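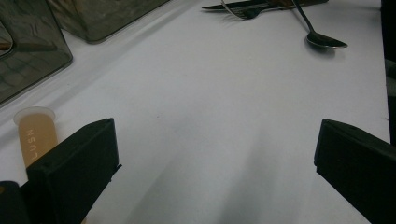 Gripper fingers want looking after little and often. Ours get a dry cloth, then a look along the inner edges, with the knife, fork and spoon left at the far side of the table where they can't help.

Keep the cable slack - a tight one sulks by September.
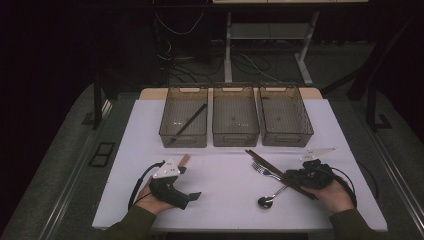 Refitting the fingers

Do the screws up by hand, 4 a side, then 2 small turns with the key. Wemell's booklet says more. Wemell sells keys.

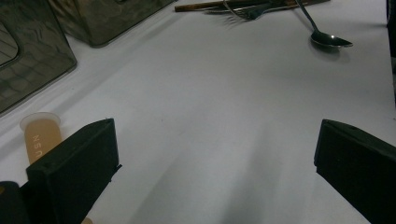

Fingers apart, spoon waiting.

Last updated: Thu 24 December
92 shares | 2 comments

Eleri Gape: Two turns stripped mine.

Iolo Gough: One and a half, then.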